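Category: Food Service Studies

4.2 Tableware return in shared kitchens

The second part of the survey looked at how items come back after a meal. Staff at Cilell and Tufa logged 2575 returns in March, of which 1551 were made before the evening shift. Most diners left cutlery and dishes together on one tray, and very few sorted them first.
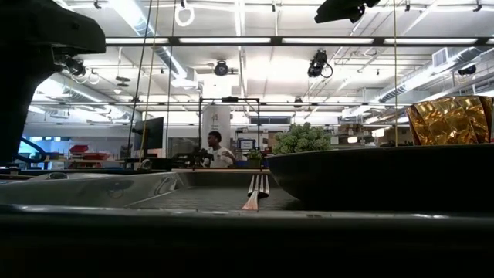

Figure 9. Fork and black bowl on a dark tray.

Sorting time depended mainly on how the tray was loaded. Forks left under a dish took longer to clear than forks left beside it, and this held at both sites. Bianchini and Tesfamariam reported the same pattern in their earlier work at Skirkari — though their trays were smaller and had no raised rim.

We use cookies to remember your reading settings. Accept | Manage

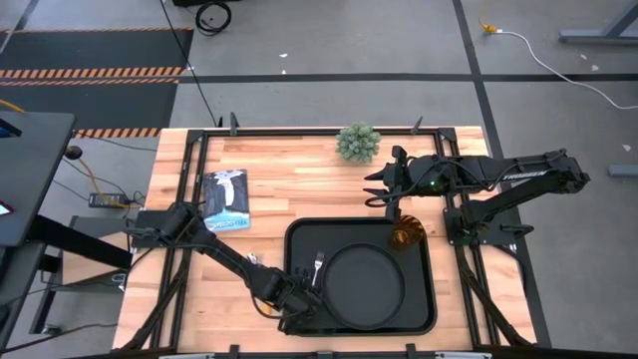 Diners were also asked whether they would sort their own items if a rack stood near the exit. Nearly 77 percent said yes. The share was lower on Tuesday, when the lunch period is shorter and lines form at the return point. We did not test whether stated intent matched behavior, and the Umavness site had to be left out of this question after its forms were returned incomplete.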